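Open day at Redby, anyone else go?

marblehound
Drove out to the Redby open day in October and had such a nice time that I stayed till they were stacking chairs! The part I keep telling people about is the kitchen demo. They run it in simulation first, up on a big screen, and Ffion Probert talked us through it very patiently (I asked too many questions).

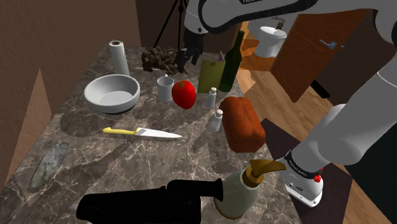

The simulated counter, with the tomato, bread and yellow-handled knife

She said they had 200 layouts like that one.

tincup80
Glad you enjoyed it, but I was a bit let down, I'll admit. I came to see an arm pick up a real mug. A screen I can watch at home.

marblehound
Fair enough! I liked seeing the clutter, though. My own counter is no better.

oldferry
They did run the real arm at 3, tincup, over in the Gredura room. I nearly missed it myself, chatting in the coffee line.

tincup80
Well, shoot. I'd left by then. Is there another one in spring?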